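From: Silvana Miranda
To: anime-watchers list
Date: 4 May 2025
Subject: Re: Bisari rewatch, side characters

Hi all! Finished episode nine last night and I had to write before I forgot everything.

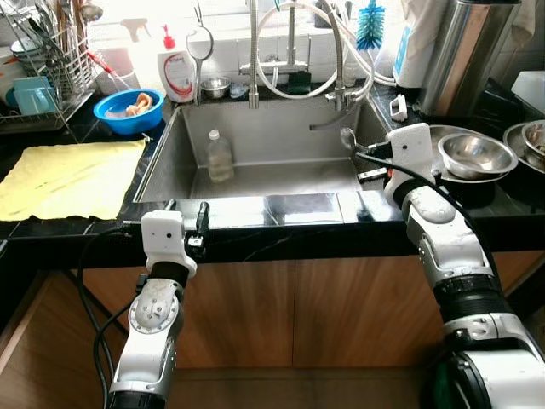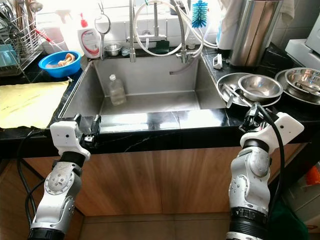
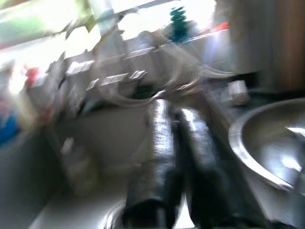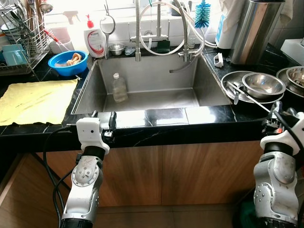
Genivaldo Vieira wrote:
> I don't get the love for the ferry captain. She's in two
> episodes and has maybe ten lines. The Drillent arc would
> work fine without her.

Oh, I have to disagree — she's my favorite person in the whole show! Watch the harbor scene again, where she lets the kid steer and keeps one hand behind her back. You can tell she's terrified, and she never says a word about it. Then in the Drillent arc the kid stands the exact same way (left hand, too).

Also, her theme comes back on solo cello over the end credits of nine. I missed it both times before this!

Iolanda, you asked about the manga. It runs 174 chapters and the captain gets a lot more room, starting in chapter 63. I'd read from there if you're short on time.

Can we do ten and eleven together in July? They really are one story.

Silvana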